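**Ticket 486 – Cell does not match the cell rules. Again.**
Queue: Sindorwood bench, two-arm cell
Severity: low, until somebody's fingers are in it
Status: open, waiting on signage

**Reported problem**

Nightly check says "marker 113 not in expected pose" and refuses to arm the task. Operator restarted it. Operator restarted it again. Operator then opened this ticket with the single word "broken."

**09:10** Checker is not broken. It reads the layout file, compares it with what the cameras see, and objects when they disagree. Section 2 of the Clellden cell rules says exactly that. It also says no restarting a failed check without reading the message, but one fight at a time.

**09:35** Started with the wrist view, because the message comes from that camera.

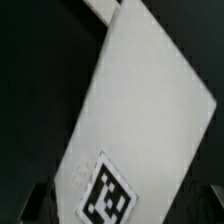
*Wrist camera, off-white part with its tag at the bottom of the picture. Lowest corner of the tag is out of view.*

Rule 4.1: a tag used for pose must be fully in view, white border included. A tag missing a corner doesn't count as seen, however good your eyesight is. Asked for the approach pose to be changed so the whole tag fits. Please do not fix this by loosening the tolerance. I will find out, I read the diffs.

**10:20** Fixed camera next, with the gripper at the cabinet lid.
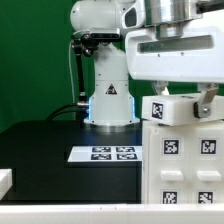
*Side camera. Lid at an angle on the cabinet, flat marker sheet on the table to the left.*

Two findings. The bottom pair of cabinet tags is partly behind the white rail from this side, so they are not to be used as references here (4.1 again, it's a popular rule). And a lid sitting at an angle is not "closed" under 6.3. It is also not "open." The log had it down as "closed-ish," a state the standard does not define and I am not going to propose.

**11:05** Compared with another view from the side.

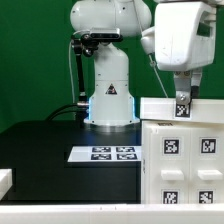

*Side camera, gripper tips at the top ledge of the cabinet.*

Closed state in the layout file should be taken with the ledge level and the drawer fronts flush. Do not save a reference pose while the fingers are on the part. Park the arm first, save second. Vukčević template updated to put those steps in that order, in bold, for what bold is worth.

**11:40** Table layout. 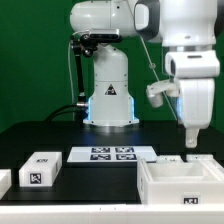
*Open box, blocks and the four-marker tray on the black table.*

The layout file for this task lists the cabinet and the sheet. It does not list a box or any blocks. Under 3.2 every tagged object on the table gets an entry, or it comes off the table. The Tredumport bench has kept to this rule since February and has stopped writing to me, which I take as success.

**Actions**

- [x] Layout file split per task, old combined file archived
- [x] Bottom cabinet tags removed from the side camera's reference list
- [ ] Wrist approach raised so the full tag is in view, up to 390 ms extra per cycle accepted
- [ ] "Read the message" sign for the restart button
- [ ] Re-run the check with the fingers clear of the lid

**14:15** Somebody has set the status to "resolved" with the comment "restarted it." Reopened.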